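One pen is enough for a desk

A desk organizer is sold by how much it holds. The listings give you the number of compartments and how many pens fit in each one, and the photographs show every slot stuffed with markers, scissors, rulers and highlighters in matching colors. I think this is the wrong way to judge one. A clear acrylic box with three compartments is a good thing to own, and the best way to use it is to leave most of it empty.

I came to this view slowly. For years I kept a large mug on the left side of my desk and put everything in it. When I moved to a smaller room in June I tipped the mug out and tested what was in there. I had 60 pens. Six of them wrote well enough that I would choose to use them. The rest were dry, scratchy, or the kind of promotional ballpoint that comes home from a conference and never leaves. One said Koskela on the side, and I still don't know what Koskela makes.

I threw out the bad ones and gave away the extras. Then I had to decide where the remaining pens should live, and I found I only reached for one of them. 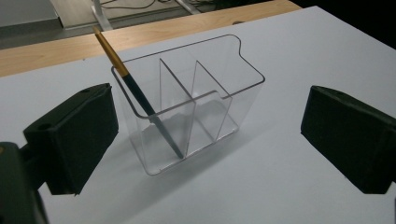

People object to this on practical grounds. What if the pen runs out? Then you go to the drawer and get another. That takes a few seconds and happens a few times a year. Compare it with the cost of a crowded cup, which you pay every day. You reach in, pull out something that doesn't write, scribble on the corner of an envelope, put it back, and try again. Most of us put the dead pen back in the cup. I did it for years and I have watched other people do it in every office I have worked in.

The clear plastic matters more than I expected. An opaque cup hides its contents, so it fills up. Paper clips collect in the bottom, then a battery, then a key nobody can match to a lock. With transparent walls you see all of that from your chair. I don't find clear acrylic especially beautiful. It scratches, it shows fingerprints, and it needs wiping with a soft cloth, never a paper towel. But it is hard to let one turn into a junk drawer when you can see straight through it.

Dividers help too, if there aren't too many. Two of them is right. I once bought an Akel desk caddy with a separate slot for every kind of thing I might own, including a narrow one for a phone and a shallow one for sticky notes. It cost more than my lamp. Within a month I was buying sticky notes to fill the slot. A container that detailed starts giving you instructions, and I followed them.

The same argument applies to the surface the box stands on. I work at a pale top with as little on it as I can manage, and I have come to think the bare area is the useful part of a desk. It is where the paper goes, and the elbow, and the plate at lunch. If half of it is storage, you have bought a small desk at the price of a big one. 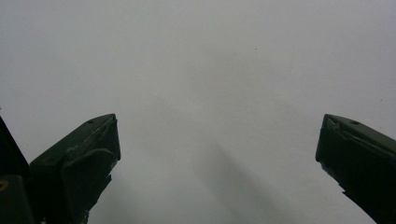
Plain and pale, apart from one tiny dark speck.

I priced this out once. The desk I wanted from Varklow was 490 dollars. The next size up was a good deal more, and I was seriously considering it because my old desk felt cramped. Before ordering I cleared the old one completely and worked on it that way for a week. It stopped feeling cramped on the first morning. I bought the smaller desk and I haven't missed the extra width.

There is a case on the other side, and I take it seriously. Some work needs tools out. A person who draws for a living wants twenty pencils within reach and should have them. Children doing homework will not get up to fetch a ruler, so the ruler should be next to them. And some people simply like to have their things around them. A friend of mine keeps a row of stones along the back of her desk and says she thinks better with them there. I believe her. I would only say that the stones were chosen, one at a time, and that the contents of a pen cup almost never are.
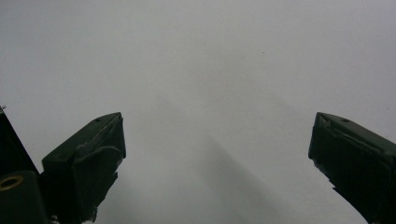

I also don't accept the idea that an empty desk is a sign of a serious mind. Plenty of careless work gets done at tidy desks, some of it by me. The office furniture catalog that Costcombe puts out lists 3,147 items, and a fair number of them are sold on the promise that you will concentrate better once you own them. You won't. A clear surface saves you some moving of things and some wiping. It makes it easier to find the letter you put down an hour ago. Those are small benefits and they are enough for me.

What I would like is for people to stop treating an unfilled container as a mistake. We do it with shelves, closets and freezers as well, but the desk is where it is easiest to see.
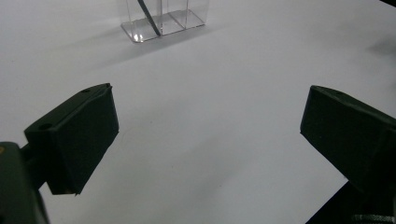

An organizer earns its place by keeping one or two things where your hand expects them. Storage is a separate job, and drawers do it better. A single slim stick leaning in the left compartment, with the one beside it doing nothing, looks unfinished to someone used to a full cup. I look at it and see a box that is working. The free compartment will take the scissors for an afternoon when I am wrapping something, or a handful of receipts until I get to them, and then it goes back to being free. If it were already full, the scissors would be on the desk and the receipts would be under them.

So buy the small organizer, and test your pens before any of them go in it. Do it with scrap paper, standing over the trash can. Mine took ten minutes.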